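Holloway parts bench, inspection checklist, 25 April 2022
Inspector: Tamsin Haverford

1. Bench covered, cover flat. OK, though I doubt paper stops much once brake fluid gets on it.
2. Small parts kept off the floor. OK today. Last time I was told the same thing and stepped on a clip.
3. Parts labeled. FAIL. Jolán Bárány says the Dridus list covers it. The list has 219 lines and no locations.
4. Wall and table edges clear of clutter. OK.

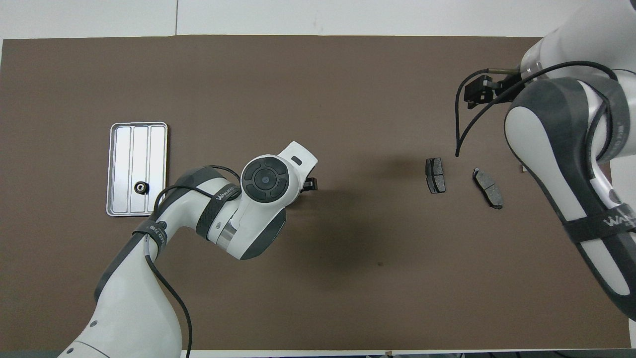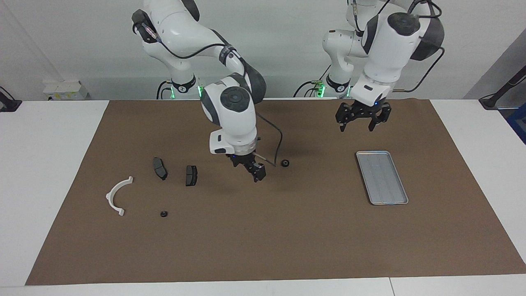

Bench 14, brown cover on the white table in both.

5. Loose parts sorted before work starts. NOT CONVINCED. The rule says hardware goes in a tray and friction parts go in a box with a lid. The metal tray has three channels and one small round black piece in it, while two brake pads are lying straight on the cover, one of them with its metal backing up. Pads pick up grease that way. I want them boxed by the next visit.
6. Pads matched as a set. Not checked. "They came together" isn't a record.
7. Hand cleaner stocked. OK, 12 tubs.
8. Flilance wipes in date. Expired in January. Replace.

Recheck items 3, 5 and 8. Item 6 stays open until I see paperwork.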